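Plondedell Handling Group
Minutes of the gripper comparison meeting, July 2024
Held in the upstairs office, Culadton
Chair: Darlene Penner

1. Minutes of the last meeting
Agreed, with one correction. Item 4 said the Plidum pads had "passed". They had been fitted. No test had been run at that point and the word should not have been used.

2. Hand-held grippers: report on the home trial
The trial set came to 484 recorded picks with the two hand-held grippers, all on household objects at table height. The supplier's summary calls the results "very encouraging". The chair asked what they were meant to encourage us to do and did not get a clear reply.

Points raised:
The log has a column for success and a column for failure, and no column for a pick that was started, abandoned and started again. Phillips confirmed that these were entered as successes if the object left the table in the end. The meeting did not accept this. The headline rate is to be left out of anything we send on until the log has been gone through again.

Flat objects are still the weak spot. Of the failures that were logged, 21 were on thin items lying flat, where the pads have very little side to hold. The supplier puts this down to operator technique. The chair said that if the tool only works for people with good technique, the brochure should say so.

Both grippers were used by people who had already had a week's practice on them, so we have learned nothing yet about how long a new operator needs.

Table layout for the mixed-object runs, with the phone case, mug and small blue box:
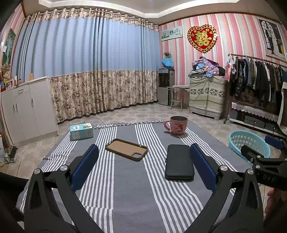
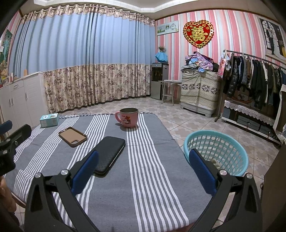 Both with the blue pads fitted and the striped cloth on the table.

Phillips disagreed with the chair on the flat objects and asked for it to be minuted that a thin item on cloth is a harder job than the same item on a bare table, as the fabric can bunch up under the pad tips, and that the old pads were never tried on cloth at all. On that view the comparison with February is unfair to the new pads. The chair replied that it might be, but that an unfair comparison was no proof the new pads were better either. Left there.

3. Pads
Plidum want a decision on a full order. The case for it rests on grip and wear. On grip, see item 2. On wear, we have only the supplier's own figures, which do not say what was being picked up or how hard. Two members were for ordering and two were for waiting. The chair did not use a casting vote. No order for now.

4. Second gripper
A question was asked about why the two grippers give different opening widths in the data when they are sold as the same model. Possible causes put forward were a loose linkage, a calibration slip, or one having been dropped. No one present could say which. The meeting was not willing to treat results from both as one set until this has been settled, and noted that this halves what we thought we had.

5. Controller update
Not discussed. The release notes arrived that morning and say "improved stability" without saying what was unstable.

6. Actions
Phillips to go back through the log and mark every restarted pick.
Phillips to run the flat objects again, old pads and new, on cloth and on a bare table, same operator throughout.
Chair to write to Plidum for the wear test conditions.
Both grippers to be measured fully open and fully closed before any further runs.

7. Any other business
The chair asked that "seamless" be kept out of future reports. Agreed.

Next meeting to be fixed once the log is done.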